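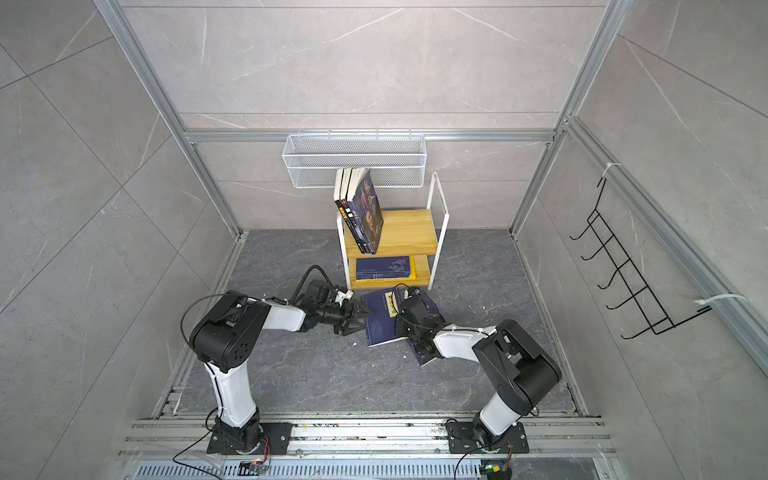
Marble-look wall tile with dark grout lines

Bath & Body Help > Hair > Shampoo and conditioner

Shampoo bar leaves my hair waxy after moving to a hard water town

sudsy_in_dustow
Member

I switched from bottled shampoo to a bar last year and was very happy with it. In November I moved to Dustow for work and within two weeks my hair felt awful. It is waxy at the roots and for a few inches down, and the ends feel dry and rough at the same time. When I run a comb through it, there is a grayish white film left on the teeth. It looks unwashed an hour after I wash it.

The bar is the Rodard unscented one, the 69 gram size. Same bar as before the move. I even had one left from the same box, so I don't think the recipe changed. The ingredient list starts with sodium cocoate, sodium olivate, castor oil, shea butter, then water and glycerin.

My hair is fine, shoulder length, slightly wavy, and not colored. I wash every other day. The water report for Dustow says 18 grains per gallon, which I gather is very hard. The old place was soft water from a reservoir.

What I have tried so far:

Rinsing longer. No change.
Rinsing with hotter water. Maybe worse.
Washing twice. Definitely worse.
Baking soda in water, one time. It took some of the wax off but my hair was like straw afterward and my scalp itched until the next day.

I rent, so a whole-house softener is out. I would like to stay with a bar if I can, mostly since I travel for work and don't want to deal with liquids. Is there a way to make this one work, or do I need a different bar, or do I need to go back to a bottle? Also, how do I get the wax out that is already there? I have something to go to on Saturday and would like to look like I own a shower.

3 answers

combthrough
Member

Had the same thing. Use apple cider vinegar. I put a splash in a cup of water and pour it over after washing. Smell goes away when it dries, mostly. Keep your eyes shut.

Also clean your comb and brush or you just put it all back in.

Comments on this answer

sudsy_in_dustow: How big is a splash?

combthrough: I don't measure it. A couple of spoonfuls maybe.
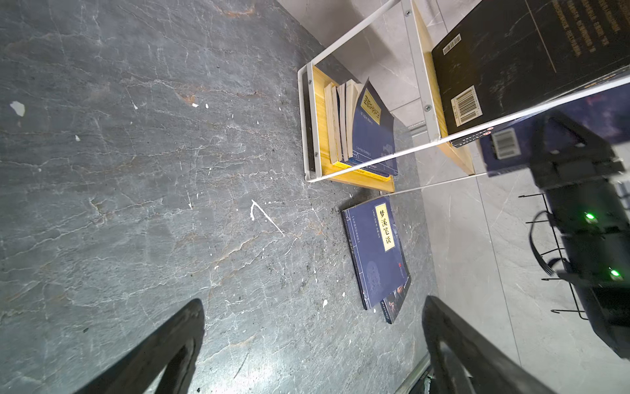 Kanagaratnam
Topic helper, Hair and Scalp

The first two ingredients on your list tell you what is going on. Sodium cocoate and sodium olivate are true soap, made by reacting coconut oil and olive oil with lye. True soap reacts with the calcium and magnesium in hard water and makes soap scum. It is the same stuff that forms a ring around a bathtub. In soft water there is very little calcium to react with, so the soap rinsed away and you never noticed. At 18 grains you are making scum every time you lather, and it sticks to hair better than it sticks to tile.

Washing twice was worse for the same reason. Each round of soap brought more scum with it. Rinsing longer doesn't help much either, as you are rinsing with the same hard water.

There are two kinds of product sold as shampoo bars, and the packaging often doesn't make it clear which one you are holding.

Soap bars. The ingredients start with things like sodium cocoate, sodium olivate, sodium palmate, sodium tallowate, or "saponified oils of" something. These are alkaline, usually around pH 9 or a little above.

Syndet bars. The name is short for synthetic detergent. The ingredients start with things like sodium cocoyl isethionate, sodium lauryl sulfoacetate, or sodium coco-sulfate. These don't form scum with calcium, and most are made close to the pH of hair and skin.

For your water I would buy a syndet bar. It packs the same way and lasts about as long if you let it dry out between washes. Look for sodium cocoyl isethionate as the first ingredient. If your hair is fine, pick one without a lot of butter in it. Shea and cocoa butter high on the list will weigh fine hair down even when nothing is wrong with the water.

To get rid of what is already there, you need something that binds minerals. Shampoos sold for this are labeled chelating, hard water, or swimmer's shampoo. Check the back for disodium EDTA, tetrasodium EDTA, sodium phytate, or tetrasodium glutamate diacetate. A shampoo labeled only "clarifying" might have one of these or might not. Plain clarifying shampoo is good at oil and styling product but less good at minerals.

Do it like this:

Wet your hair fully. Comb it through first.
Use the chelating shampoo at the roots and work down to wherever the wax stops.
Leave it on for the time on the label, usually three to five minutes.
Rinse, then do it once more if your hair still squeaks in a sticky way between your fingers.
Put a regular conditioner on the ends and rinse.

After that, once every two to four weeks is enough for most people on very hard water. Weekly is too often for fine hair that already has dry ends.

You can keep the Rodard bars for your hands and body. There is nothing wrong with them. They will leave a film on your shower walls, so expect to wipe those down more than you used to.

Please don't repeat the baking soda. It is alkaline, it roughs up the hair, and it is hard on the scalp. Your itching was probably from that. If the itching comes back without it, or you see redness or flaking that doesn't settle, ask a pharmacist or a doctor.

Comments on this answer

sudsy_in_dustow: Thank you. I checked the other bar I had in a drawer, a Movholm travel bar that came in a gift set, and the first ingredient is sodium cocoyl isethionate. So is that a syndet?

Kanagaratnam: Yes. Look at what comes after it. If you see cetyl alcohol or stearic acid next, that's normal, it holds the bar together. Try it after the chelating wash and not before, or you won't be able to tell what it does.

oatmilkandlye: I make soap at home and want to back this up. People in my soap group argue about it but I have never gotten a soap bar to behave in hair on well water. I added citric acid to the recipe, which makes sodium citrate in the bar, and it cut the scum down some. Not enough for my hair. It did help with the sink.

sudsy_in_dustow: Does a shower filter do anything? The hardware store here has a whole shelf of them.

Kanagaratnam: The ones that screw on behind the shower head are mostly for chlorine. They don't take out much calcium. Your water will test the same before and after. If chlorine smell bothers you, get one for that.

fillmore_tub
Member since forever

If you really want to keep using the soap bar, you can, but it's more work. I did it for two years in water nearly as hard as yours before giving up.

You need an acid rinse every time, and you need to measure it. One tablespoon of white or cider vinegar (the regular 5 percent kind) in two cups of water. Or a quarter teaspoon of citric acid powder in the same amount, which has no smell and is easier to travel with. Don't go stronger. Pour it through slowly, wait a minute, then rinse lightly. If you color your hair, be careful with it. You said you don't.

The part that made the most difference for me was the water I used, though. I filled a jug with distilled water from the grocery store and did the lathering and the first rinse with that. Wet your hair with the distilled too, since if you wet it from the shower head the calcium is already in there. It takes most of a half gallon for shoulder length hair. It's cold unless you warm it up in the kitchen first. I got tired of carrying a jug up the stairs.

Lather the bar in your hands and not right on your head. You get less of it stuck in one place.

The house I was in had pipes from 1894, or so the landlord liked to say, so some of my trouble could have been rust as well. My towels went orange. If you see orange or brown and not gray, that's iron, and you want the chelating stuff for sure.

For Saturday I'd go with the chelating shampoo like the other answer says. The vinegar alone took me several washes to get the old wax out.

Comments on this answer

sudsy_in_dustow: I think the jug is more than I'm up for, but the citric acid is good to know for trips.

combthrough: So two tablespoons is too much?

fillmore_tub: In one cup, yeah, I would thin that out.

Update from sudsy_in_dustow

Did the chelating shampoo last night, two rounds, four minutes each. The drugstore only had a swimmer's one with tetrasodium EDTA, in green, and it smells like melon. The comb came out clean for the first time since I moved. Ends were dry so I used conditioner and that fixed most of it. Used the Movholm bar this morning. Roots feel normal. A little flat on top but I can live with that.

I have 31 Rodard bars left, by the way, as I bought the big box right before I took the job. They are now hand soap. If anyone knows whether they go bad, tell me.

oatmilkandlye: They keep a year or two somewhere dry with some air around them. Take the plastic off. If they get orange spots or smell like old crayons, the oils have turned. Still fine for scrubbing a floor.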